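Bamboo board went fuzzy and smells like onion, sand it or toss it?

Posted by Imani Rugemalira, Thu 18 June
Viewed 2644 times

Ok so I have a bamboo cutting board, had it maybe three years, use it every single day. Lately the top feels kind of furry after I wash it. Not moldy. Just little fibers standing up. And it stinks of onion no matter what. I did lemon and salt twice. Did dish soap, obviously. Smell goes away for a day and then I cut a tomato on it and the tomato tastes like onion.

My sister in law says throw it out, bamboo is basically glue and grass. My neighbor says sand it and oil it and it will be like new. I have sandpaper in the garage but no idea what number, it's leftover from doing a door. Also the only oil I have is olive and a half bottle of canola.

Other thing, one end has a very slight curve now. It rocks if you push down on the corner. Would sanding fix that or no?

Don't really want to buy another one if I can save this. Moving in a few weeks and trying not to spend on stuff. Thanks

Mwanahawa Barasa
Member, 98 posts

Sand it. Fuzzy is just raised grain, happens to all of them when the oil is gone. Don't use the door paper unless you can read the number on the back. You want 120 first if it's rough, then 220. Go with the lines, not across them. Bamboo splinters if you go across and they're nasty little splinters.

Then wipe it with a damp cloth and let it dry all the way. It will get fuzzy again. Thats normal. Hit it with the 220 one more time, light, and now it stays smooth.

NO olive oil. No canola either. They go rancid and then you have a whole new smell. Get food grade mineral oil from the drugstore, laxative aisle, cheap. Put on a lot, leave overnight, wipe off what's left. Do that three nights in a row. After that once a month or when it looks dry.

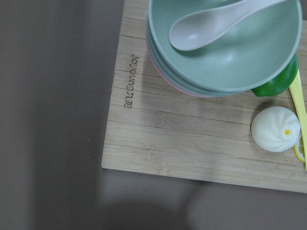

Kitchen & Housewares Board, Geramitz Neighbors Help Desk

For the onion, baking soda paste before you sand. Ten minutes, rinse, stand it up on its edge to dry. The sanding takes off most of the smell anyway because it's sitting in the top layer. And keep one side for onion and garlic, other side for fruit. If your board has a logo burned in, make the logo side the onion side, easy to remember. I've done it like that for years and my husband still gets it wrong.

The curve, sanding won't help unless you want to be out there all weekend. Lay it hump side up on a damp towel overnight, something heavy on top, then dry it standing. Worked on one of mine, didn't do a thing for the other. Or put a wet dish rag under it when you cut and forget about it. Do the flattening BEFORE the oil, water won't get in after.

valtden
Member, 17 posts

just buy a new one, they're like the price of a sandwich. mine cracked down the middle after i tried the towel thing

also never put it in the dishwasher. did you put it in the dishwasher

Imani Rugemalira
Original poster

Dishwasher maybe twice. Ok more than twice.

Found the number on the sandpaper, it's 80, so that's out. Picking up 220 and the mineral oil after work. Mwanahawa do I need the 120 if it's only furry, no deep cuts?

Mwanahawa Barasa
Member, 98 posts

No, skip it. 220 is fine for just fuzz. Wear a mask or do it outside, the dust is really fine and gets in everyting. Wipe the board down good before you oil or you end up with paste.

Thread 3597. Replies are open to members.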